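## 4. The Open Day at Skumov

### 4.1 Setting and visitors

We ran the public part of the study on a Tuesday in October, when the Borkska workshop in Skumov opens its doors to the town. The lab had taken part before, but always with posters and a looping video. This time we brought the arm itself and let visitors decide what it should do next, and the difference in the room was wonderful to see. By mid-morning there was a line out into the corridor, and it stayed that way until we shut down the controller at four.

Over the day 400 people signed in at the front desk. Of these, 392 agreed to have their session included in the log; the other eight took part in the same way, and we kept no record of their turns. Visitors came in groups, mostly school classes before lunch and families after it. A group got one session of 3 trials, with a short talk from a lab member before the first trial and an open conversation after the last one.

### 4.2 Procedure

The demonstration used the Zumodura controller in its slow mode, with the two-finger gripper described in Section 3. At the start of each trial the arm moved to its ready pose over the white table with the fingers open. A visitor then gave a spoken request, and a lab member typed it in word for word. We were strict about this. Earlier demonstrations had taught us that presenters tidy up what visitors say ("could it maybe get that one?" becomes "pick up the cup"), and the tidying hides the most interesting part of the exchange.

Before confirming the request, we asked the group to say out loud what they thought the arm would do. Their predictions were written on a card and pinned to the board behind the operator. Children turned out to be keen predictors and argued with each other at length, often drawing the path in the air with a finger.

The live view from the gripper ran on a large monitor next to the table (Figure 4), so that the group could compare what they saw from their side of the barrier with what the system had to work from.

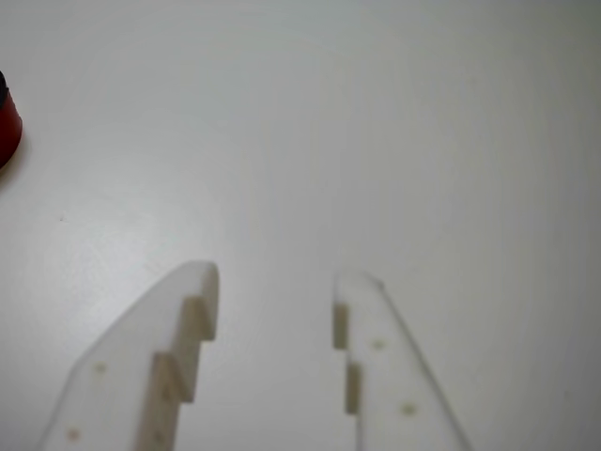
**Figure 4.** View over the open gripper fingers on the white tabletop, with part of a red object at the left edge.

Predictions changed a good deal once people had looked at the monitor. Standing at the barrier, a visitor takes in the table, the arm and everybody else's reaction in one glance, and it is easy to assume the arm has all of that too. Several groups went quiet when they saw how close the view was. One class asked if they could stand with their hands cupped around their eyes for the next trial, and of course we let them! Their predictions for that trial were shorter and more careful, and they began asking where the arm would need to look before it moved.

### 4.3 What visitors asked

The conversation after each session was recorded as handwritten notes by the second operator. We later sorted 50 of these notes, drawn at random, following the scheme Lazarević proposed for museum talks, which separates questions on how a thing works from questions on what it wants or knows. We had expected the second kind to dominate. Questions on how the gripper works were the larger group by a clear margin, and many concerned the fingers: why they had steps cut into the inner edges, whether they bend, how hard they can squeeze, and if a different pair could be fitted for eggs.

We were delighted by how practical these questions were. A baker wanted to know how we would clean the fingers between batches. A group of teenagers worked out a way to test grip strength using a stack of paper, which we have since adopted for our own bench checks.

### 4.4 Limits of the format

The room was loud, and some requests had to be repeated. Families also tended to stay for a second session if the line allowed, so a number of predictions come from people who had already seen the arm move. We did not separate first and repeat sessions at the desk, and will do so next year by giving out colored cards.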